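Notebook, June, Drandier bench, started writing a bit after lunch

Picking up from where Nahom left off on the previous page. His question, for whoever reads this without flipping back, was whether the stem policy is really choosing a stem or just closing on whatever green thing drifts between the fingers. I said I'd have a proper go at it, and I've now spent the better part of two days on it, with a lot of tea.

The setup hasn't changed much. Same arm, same wrist camera, same artificial foliage we've all grown rather fond of. I kept the Rukenano controller on the slow profile because I wanted to watch each approach with my own eyes and not just trust the log, and I left the force limit where Nahom had it. The policy is the Nel checkpoint trained on 3000 demonstrations, the one without the extra lighting augmentation. I know there's a newer one, but I'd like to understand this one before we all move on to the next shiny thing.

What I did change is how we tell it which stem we want. Until now we gave it a click on the overview image and let it carry that point all the way in, which is lovely when the plant is sparse and rather hopeless when it isn't, as the point slides onto a leaf the moment something passes in front. So now it gets the click at the start, and then once it's close it picks again from the wrist view, using a short strip along the stem in place of a single point. I've been calling it the re-pick step. If anybody has a nicer name, please write it in the margin.

I ran 244 trials all up, shuffling the foliage by hand between them. A trial counted as good only if the fingers closed on the stem I'd clicked and held on through a small tug. Closing on a neighbour was a miss even if the grip itself was beautiful, and I'll admit it hurt to mark a couple of those down.

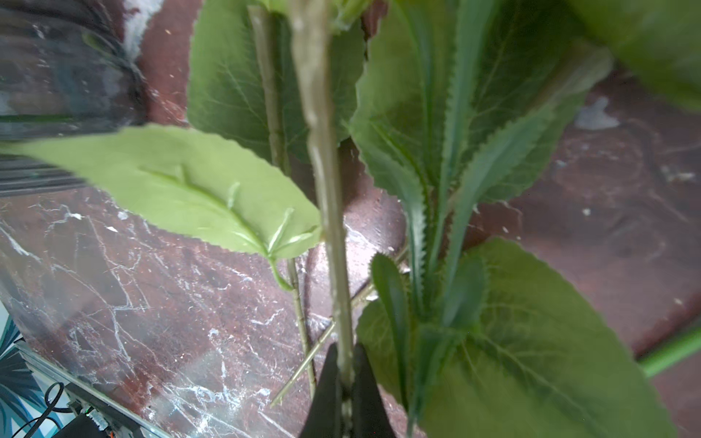

Wrist view, fingers closed on the thick pale stem, with a thinner one running nearly parallel to it on the left.

Parallel pairs like this are the ones I care about most. Two stems going the same way give the strip very little to work with apart from thickness and colour, and a big serrated leaf near the stem muddles the edges as well. I set aside 79 of the trials as crowded, meaning there was a second stem close enough that a sloppy approach could take either one, and went through those separately with Nahom looking over my shoulder and offering opinions.

With the re-pick step switched on, the crowded trials went noticeably better than the earlier ones on the single point. I'm not going to write a percentage here until I've redone the scoring with fresh eyes, as I was fairly generous early on about what I called a slip and quite strict by the end. The raw sheet is in the Drudavura folder and you're welcome to score it yourself without looking at my column. I'd be grateful if you did, in fact.

Things that still go wrong. The close part of a stem gets very blurry in the wrist camera, and the strip tends to wander up into the blur and come out too wide. Nahom thinks we should only trust the part nearest the jaws, and I think he's right, though it leaves us with a pretty short piece to go on. The other trouble is glossy stems. When a whitish sheen runs down the length, the mask sometimes splits it into two skinny stems and then picks one of them, so the aim ends up off to one side. It usually still gets the grip, which makes it an easy fault to overlook.

There were 3 trials where the arm stopped short and I couldn't find any reason in the log. I've left them in as misses and starred them.

For next time: cap the strip length, try the mask with the highlights flattened, and repeat the crowded set with Nahom doing the shuffling, as I suspect I've fallen into habits about how I lay the leaves. I also want to try clicking the thinner stem of each pair on purpose. Looking back through my clicks, I went for the fat one far more often than not, and the policy may simply like fat stems as much as I do.

Bench left set up. Please don't tidy the foliage.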